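4. What people say when they don't have the word

4.1 How the material came together

I should say first that I never planned to write about hardware stores. The original project was on shopping lists, and I only ended up at the Kamano parts counter when one of my list writers told me she didn't bother with a list for that kind of errand, she just went in and waved her hands at somebody. That sounded like a much better study! So I asked the store manager, Irén Tóth, if I could sit near the counter with a recorder and a sign explaining what I was up to, and she said yes as long as I stayed out of the way of the key machine.

What I collected there, and later at the Harms branch across the river, was 269 conversations in which a customer wanted a thing and couldn't name it. I left out the ones where the customer had the old part in hand and simply set it down (those are lovely, but there's hardly any talk in them). I also left out phone calls, where the counter staff do so much of the guessing that it's hard to say whose description it is. Everything else stayed in, including a long one about a shower hose that drifts into a story about somebody's cousin and never gets back to the hose.

Fanni Győri and Bianka Bakos did the first round of coding with me. We split each conversation into what I'll call naming attempts, meaning any stretch where the customer offers a new way of getting at the object. "The thing for the door" is one attempt. "You know, like a little foot" is another. There were 1,892 of them in the end, and if that seems like a lot, I'd invite you to listen to a person asking for a compression fitting.
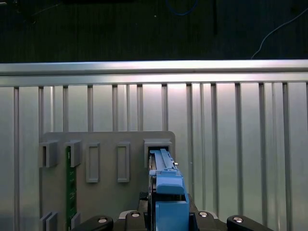 We sorted the attempts by what the speaker leaned on: shape, job, place, or likeness. Shape is "flat with a lip." Job is "it keeps the drawer from coming all the way out." Place is "it goes behind the washer." Likeness is everything with "like" or "sort of a" in it, and it's where people get inventive. A shelf bracket was a chicken leg. A drain cover was a waffle. One man asked for "the wedding ring off a garden hose," and the clerk went straight to the right bin.

Bianka and I disagreed for weeks about where to put attempts that mix two of these at once, such as "the round one underneath." She wanted a separate category. I wanted to code by whichever word came first. We went with hers, and I've come around to it - the mixed attempts behave differently enough that folding them into the others would have hidden the main result.

4.2 Job first, shape later

Going in, I expected shape to come first. It's the answer you'd guess from the older work on labeling, where people are shown a drawing and asked to describe it, and of course they talk about shape, since a drawing doesn't do anything. At a counter it goes the other way. Customers mostly open with the job, and they stick with it longer than is good for them. They'll say what the part does in two or three different ways before it occurs to them to say how long it is.

I think the reason is social. If you've come in on a Monday evening with a dripping faucet, the drip is your news. You want the clerk to know about your trouble, and the part is only a piece of that. Rozália Bárány, who worked the Harms counter during our visits and put up with a lot of follow-up questions from me, told me she lets people finish the trouble before she asks anything. "If I jump in with a size they start over," was how she put it. The recordings bear her out pretty well. When a clerk asked about size during the opening story, the customer nearly always went back and told the job again, often in the same words.

Shape comes in when job has run out. You can hear the switch, too. The voice slows down, there's a pause, and then you get the hands (I wrote down gestures in my notes, though I haven't coded them and won't lean on them in this section). After the switch, attempts get shorter and the clerk starts to say things back. "Like a collar?" "No, flatter." Those exchanges go fast, and they're the part of the recordings I most enjoy playing for students.

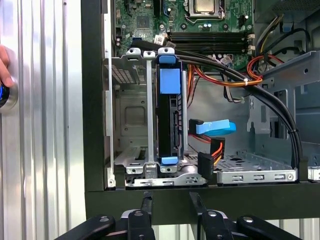 Place is the odd one. It's less common than I'd hoped as an opening move, but it does a great deal of work once the two speakers share a picture of the larger object. Say "under the sink" to a clerk and you've cut the store down to an aisle. Say "at the back of the boiler" and you've done much less, since most of us have a vague idea of the back of a boiler and clerks know it. My sense is that place only helps when both people could sketch the same rough map, and customers are often wrong about whether that's so. I'd like to test it properly. In the present data, all I can offer is that place attempts in plumbing conversations were usually picked up and repeated by the clerk, and those in heating conversations usually weren't.

4.3 Color, and a problem with it 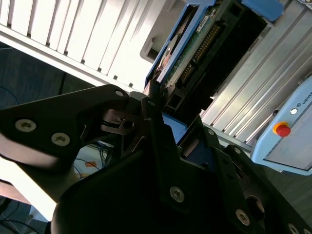

Color gave us more headaches than anything else in the coding manual. Our first draft had it under shape, as one more thing you can see, and Fanni Bozsik, who read that draft, wrote "really?" in the margin next to it. She was right. Shape is usually tied to what an object is for and color usually isn't, so a customer who says "the green one" is betting that every store's version is green. Think of how you'd ask for the blue-framed electronic component in Figure 3 if you didn't know what it was called. You might well start with "the blue thing," and it would serve you nicely for as long as you and the listener were looking at it together. At a counter, with the object at home, it could send the clerk anywhere. So color became its own category, and I recoded the early conversations by hand.

With color split out, the pattern is easy to see. Customers save it for late in the conversation, and they tend to wrap it in some kind of apology: "mine's white, if that matters." Clerks rarely take it up. The exceptions are wire and wall plugs, where color really does carry information, and there the apology goes away and people say it flat out, right at the start.

I have 4 conversations that don't fit any of this. In each of them the customer opens with color, the item isn't wire or a plug, and the clerk finds it immediately. I went back to Rozália about two of them, and she remembered one. The customer had been in the day before.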